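February, late, tea going cold next to the keyboard

I have to write this down before I go to bed or I will lie there and go over it anyway. The tracker works! I mean it really works, on the clips I had more or less given up on, and the fix was so small that I laughed out loud and Dewanti came over to see what was wrong with me.

So. For two weeks the pose estimates in Gestport have been drifting whenever the hand tool tips back and the camera gets a view full of ceiling. Walk along with it level and everything is lovely, the little green path on the screen follows you like a puppy. Tip it up and the path starts to slide, slowly, and then it jumps. I had blamed the timestamps (wrong), then the gyro bias (a bit wrong), then myself for ever touching the feature matcher in the first place (still possible).

This morning I finally did what Chak-lun had told me to do from the start and stopped looking at the graphs. I opened the worst clip and stepped through it one image at a time with the matched points drawn on top. It took 1,262 images and most of a bag of pretzels, and I'm so glad I did it, because the trouble was sitting right there in plain sight. 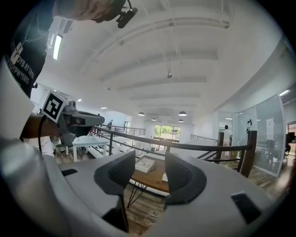 The matcher loves a straight edge, and it loves a row of them even more. It picks a point on one, and a moment later, when the tool has turned a little, it finds a point on the next one over that looks just as good, and off it goes. Those white ceiling beams are about the worst thing you could hand it, all running side by side and bent by the fisheye so that even the spacing changes as you move. The railing with its thin bars does the same thing lower down. Meanwhile the dark pendant lamps at the far end and the posts on the handrail are sitting there being perfectly good landmarks, and my scoring gave them almost no weight. I had it ranking points by contrast only. A bright beam edge wins that every time.

What I changed: each candidate now gets checked against its own neighborhood before it's allowed in. If there are near twins of it close by along the same direction, its score drops. That's the whole thing. I wrote it before lunch, with a bug in the sign, naturally, so for one glorious run it kept only the twins and the path shot off through the roof. Fixed the sign, ran it again, and the drift was just gone. I ran it three more times to be sure.

Second thing, and this was Dewanti's idea, so credit where it's due. The tool's own body takes up the whole bottom of the view and the fingers stick up into the middle, and the old mask was a plain rectangle. It threw away good floor on both sides and still let the finger ribs leak through whenever they opened. She traced the actual outline in ten minutes, and then we made the finger part of the mask follow the opening width, which we log anyway. So now when the fingers spread, we get the strip of room between them back. I didn't think a strip that narrow would matter. It matters a lot!

Also handled the case where the marker on another tool wanders into view. The detector was perfectly happy to treat it as a fixed point in the world, as if somebody's moving hand were bolted to the building. It's tagged as moving now and stays out of the map. Chak-lun wants to go further and use it to line up the two paths against each other, which would be so neat, but I made him promise to wait until I've merged this.

Numbers for my own memory: the Halim set has 85 clips and 80 of them now come through without a jump. Of the five left, I think two are just blur. The other three I haven't opened. I'm saving them, a bit like dessert.

Speed got worse, up to 7 milliseconds more per image with the twin check on. Fine offline, not fine if we ever want it live on the Bollau board. There must be a cheaper way to do the neighbor lookup, probably a coarse grid. Tried to think about it on the bus and missed my stop.

Tomorrow: clean up the branch, write a test for the sign so I can't do that again, ask Dewanti to rename the mask file, which is currently called mask_final_real_2. Buy pretzels.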